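**Ticket 358: vegan mark is missing on printed menu and kitchen slips**

Opened: February 20, 2018
Opened by: Máté Kun
Location: Balogh, Greststead (dining room and kitchen)
Software: Revow menu and orders, kitchen printer Fidero
Priority: high
Status: closed, see last entry

## Problem

Good morning. I write for the restaurant Balogh in Greststead. We serve vegetarian food only, and a bit more than half of the dishes are vegan. In Revow every dish has a box "Vegan" and a box "Contains dairy". When the box "Vegan" is on, a small green V should be beside the name on the menu, and the word VEGAN should be on the kitchen slip.

After the weekend update the V is gone from some dishes but not from all. On the slips it is worse. The mushroom goulash is ordered as vegan, and the slip says only "goulash". Our cook then puts sour cream on top, as he does for the normal one. Last night one plate came back for this reason. The guest was very kind, she had not eaten from it, but I don't want to be lucky a second time.

Dishes where I see the problem:

- Mushroom goulash (item 222)
- Stuffed cabbage with smoked tofu (item 416)
- Bean soup, small and large
- Plum dumplings, only the version with oat crumbs

Dishes where everything is good: lentil patties, beet salad, the potato flatbread with garlic oil.

## What I tried before I wrote to you

1. I turned the box "Vegan" off and on again for item 222 and saved it. In the preview the V came back. I printed the menu and the V was not there.
2. I restarted the tablet at the bar.
3. I restarted the printer in the kitchen. It printed the test page in good quality.
4. I logged out and logged in as manager instead of waiter. No difference.
5. I made a new dish named "Test soup", with the box "Vegan" on. This one printed correctly, on the menu and on the slip.

Point 5 is strange for me. It looks like new dishes are fine and some old ones are not.

## Reply from Revow support, 10:40

Hi Máté, thanks for the clear report. Please don't delete the test dish yet, we'd like to compare it with 222. Could you tell us:

- whether the affected dishes have more than one version (for example small/large, or with/without something)
- what is written in the field "Kitchen name" for each of them
- what size your menu template is set to

If you can, export the menu as a spreadsheet and attach it here too.

## Answer from Máté Kun, 11:25

Thank you for the quick reply. My answers:

**Versions.** Yes! I did not think of it before. The goulash has two versions, with sour cream and vegan. The stuffed cabbage has two also. Bean soup is small and large, and both of them are vegan. The dumplings have butter crumbs or oat crumbs. The lentil patties, the salad and the flatbread have no versions.

**Kitchen name.** For the goulash it is "goulash". For the cabbage it is "cabbage tofu". For the soup it is empty. For the dumplings it is "plum". I wrote these names myself when we opened in May, so that the slips are short. The cook prefers few words.

**Template.** Size is 100 percent, two columns, the paper is folded in the middle.

The spreadsheet is attached. In it, the column "Vegan" says "yes" for the goulash in the row of the dish, but in the rows of the two versions the column is empty. I don't know if it was like this before the update.

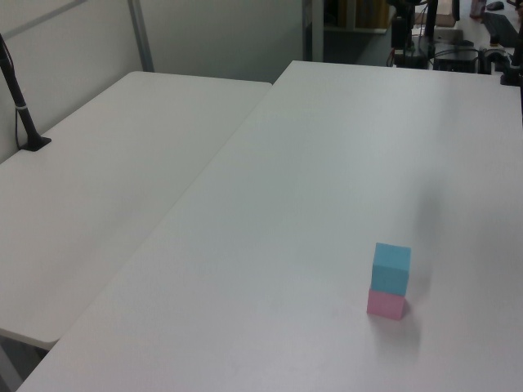

*Blue cube on top of the pink cube, on a white table.*

One more thing about lunch. We open at 12:00 and I cannot wait with the service, so I have told everybody in the dining room to write "VEGAN" by hand in the comment field of the order. I tried it with one goulash and the comment is printed on the slip, under the name of the dish, in small letters. The cook reads it, but when there are many slips in a row I am afraid it will be missed. Is it possible to make the comments bigger?

## Reply from Revow support, 11:50

Your spreadsheet shows the cause. Before the update, a version took its diet marks from the main dish. Now each version has its own marks, and during the update these should have been copied over. For dishes with a custom print order this copy did not happen. We can see that yours were all sorted by hand.

The comment size can be changed for now: Settings > Printers > Kitchen > Slip layout > Comment text > Large. Save, then print one test slip.

To fix the dishes:

1. Open the dish and choose the tab "Versions".
2. Open each version and set "Vegan" and "Contains dairy" there. The boxes on the main dish don't change the slip anymore.
3. Press "Publish". "Save" alone only changes the preview.
4. Wait until the green line "Menu sent to devices" is shown.

Please do this by hand for the goulash and the other three. We don't want to run the automatic copy on your account, as it would mark the sour cream version as vegan also.

## Answer from Máté Kun, 15:35

Lunch is finished, so now I have hands for this. The large comment works and it was a help, thank you.

Results after I did the steps:

- Goulash: V is on the menu for the vegan version only. Slip says "goulash VEGAN". Good.
- Stuffed cabbage: good.
- Bean soup: small is good. Large was still without the word on the slip.
- Dumplings: good with oat crumbs. With butter crumbs there is no V, and this is correct.

For the large soup I repeated everything and saw that I had pressed "Save" and not "Publish". My mistake. Now it is good too.

I have also changed the kitchen names. The cabbage had "tofu" in the name for both versions, and the one with cheese filling has no tofu at all. I corrected it to "cabbage cheese" and "cabbage tofu".

Two small wishes, not urgent. Please put a warning on the page when a person saves and does not publish. And the text beside the box "Vegan" on the main dish should say that it has no effect on the versions.

## Reply from Revow support, 16:10

Both wishes are passed to the menu team. You can delete "Test soup" now. Shall we close?

## Answer from Máté Kun, 16:20

Yes, please close. The test soup is deleted, and I have printed new menus for the evening.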